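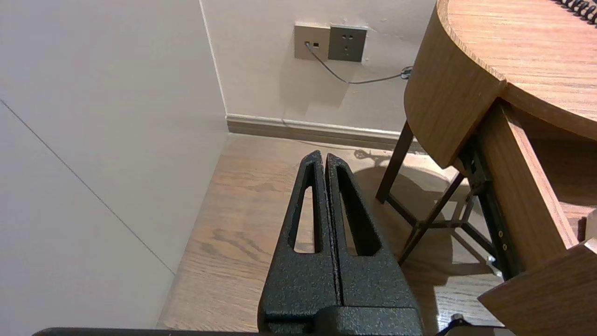
Suelo laminado en tono marrón medio.

Taller de encuadernación japonesa en el Museo Lullano

El museo abre la inscripción para el taller de cosido de cuatro agujeros, dirigido a mayores de 6 años. Consta de 3 sesiones en la sala Alcaraz y admite 19 participantes. Se trabajará con papel de 120 g/m², hilo de lino encerado y punzón – material incluido. Los menores de 12 años asistirán con un adulto, que no ocupa plaza. Las solicitudes se presentan en recepción. La segunda convocatoria será en julio.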